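Skip to content
Home Projects Data Notes Contact

We use cookies to remember your display settings. Accept Decline

Nonness Desktop Teardown: gripper comparison data card
Posted May 22, 2021 by Treasa Keogh

Summary

Nonness is a set of arm recordings made while comparing two grippers on desktop computer disassembly and reassembly. The two grippers are the Frota, a parallel jaw with flat aluminum fingers, and the Jareo, a parallel jaw with a narrower tip and a softer pad. Both were run on the same arm with the same controller settings. The set has 1,000 episodes, split evenly between the grippers.

The question we wanted to answer was narrow. We already had a stiff gripper that was good at pulling things and bad at holding small parts. We wanted to know how much pulling force we would give up by switching to the softer one, and whether a policy trained on one would carry over to the other.

Tasks

There are 4 tasks in this release:

- ram_out: pull one memory module and place it on the fixture plate
- ram_in: pick the module up and seat it
- card_out: release and lift the graphics card
- drive_out: squeeze the clips on the hard disk carrier and slide it free

Every task starts with the tower on its side and the side panel off. The operator resets the parts by hand between episodes. Cables stay in the case. We tried clearing them out early on and the results looked better than they should have, so those runs were dropped.

Setup

The arm is mounted behind the case and reaches over the far wall. The work table is slotted aluminum, and the fixture plate is fixed next to the case. The plate is 3D printed. We went through several versions of it, and the file for the current one is in fixtures/plate_v8.stl. If you print your own, check the fit of the flat slot holder before you record anything. Ours came out tight the first time and the arm kept stalling against it.
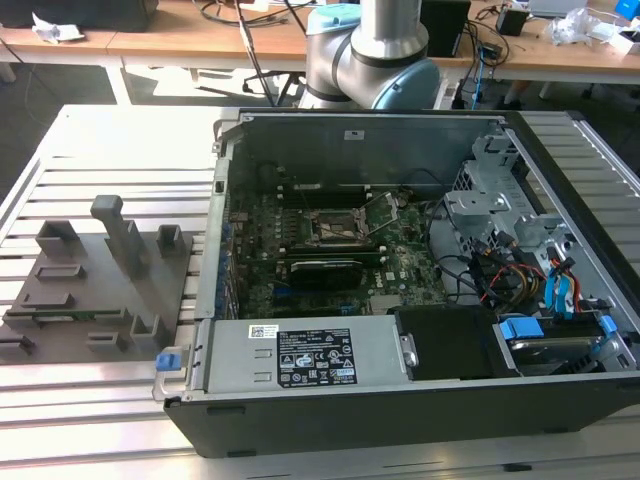 Calibration is done once at the start of a session and again if anyone bumps the table. The routine touches three points on the plate and writes the offset to session.json. Gobnait Kavanagh wrote the routine and it assumes the plate is square to the table slots. It does not check this. If your offsets drift between sessions, look there first.

Gripper force was limited in software to the same value for both units. The Frota can go well beyond that limit. We left it capped so that the comparison would be fair and so we would stop cracking carrier clips.

Files

Each episode is a folder with:

- joints.csv, joint positions and velocities
- grip.csv, finger opening and motor current
- top.mp4, fixed camera video
- meta.json, task name, gripper name, operator initials, success flag

Episodes are capped at 90 seconds. Anything still going at that point is marked as a failure, even when the arm was close to finishing. The motor current column is raw. The two grippers have different motors, so do not compare those numbers directly.

Results so far

The Frota did better on card_out. The Jareo tended to slip along the edge of the card when the slot was stiff. On ram_out they were close. The Jareo did clearly better on ram_in, mainly in the first part of the task, where the module has to be lined up before pushing. With the Frota the module often rotated a little in the fingers and the operator had to back off and try again.

Neither one is good at drive_out. Both clips have to be pressed together and then held while the carrier moves, and a two-finger gripper does not leave much room for error. Most of the failures in the set are here.

Policies trained on Frota episodes did not carry over well to the Jareo. The other direction was somewhat better. We have not worked out why.

Known problems

- Some early ram_in episodes have the success flag set before the latch closed. Treat that flag with care.
- A batch recorded in November has the camera mounted slightly lower than the rest. These are listed in lists/low_camera.txt.
- The controller drops a sample now and then under load. Gaps are left as they are.
- Lighting was not controlled. The blinds in the lab are sometimes open.
- Only one model of case was used, so do not expect anything trained here to work on a different layout.

Not included

CPU removal is not part of this release. We recorded a few trial runs and bent pins on two boards, and stopped. Power supply removal was recorded with the Frota only, so there is nothing to compare. Those runs may go into the next version.

Use

Free for research and teaching. If you use the fixture files, please credit Nakerine, where the first version of the plate was drawn. Corrections to the success flags are welcome. Send them as a list of episode numbers with the new value and Treasa will merge them.

Previous: Controller notes Next: Fixture print settings
Back to top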